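Givar opens returns counter for paper bags and takeaway packaging in Vendarville

17 December 2023

Givar, the packaging supplier, has opened a returns counter at its Vendarville shop where cafés, florists and gift shops can hand back paper carrier bags, cup carriers and boxes that are still fit for use.

The counter takes clean paper bags with their handles attached, moulded-pulp cup carriers, paper cups and lids that have never been used, wrapped straws, card folders and decorated boxes. Items are sorted by hand at a table and packed into sets, which go back out to small traders at a reduced price.

A trial began in July with 2 local cafés and has since grown. To date 3,144 items have been handed in, of which 507 were paper bags.

"Bags are the awkward part," said Despina Mitsotakis-Vlachou, who manages the shop. "A printed gift bag can look fine from the front and have a torn handle or a crushed base. We open every one and put something in it before it goes on the shelf."
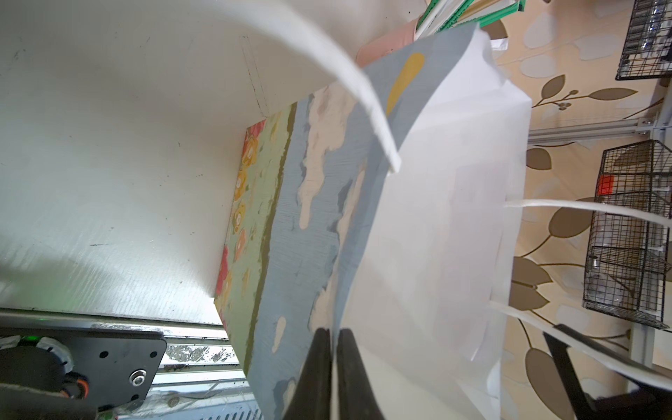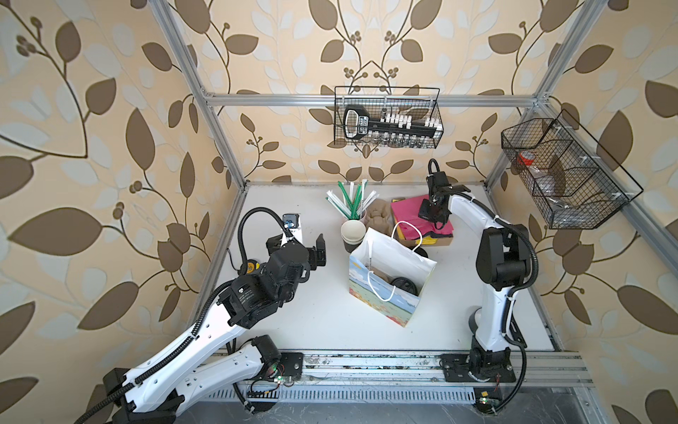 White paper gift bags with a printed panel are among the items the counter accepts.

Bags that pass are matched by size – small, medium and large – and tied in bundles. Creased bags are accepted if the paper is sound. Those with a split seam or a missing handle are flattened and sent for recycling.

Traders who would like to collect packed sets can order them at the counter. The Bomness set holds cups, lids, straws and carriers for a small café. The Kulkarni set is made up of gift bags and boxes. Stock depends on what has come in, and Givar expects to have roughly 300 sets ready for the new year.

"We would sooner people brought in a few at a time than saved up a vanful," said Orestis Tzanetos, who runs the sorting table.

Food containers, plastic carriers and anything with tape across the print cannot be taken.

Press enquiries: Angeliki Raptis, Givar, Vendarville.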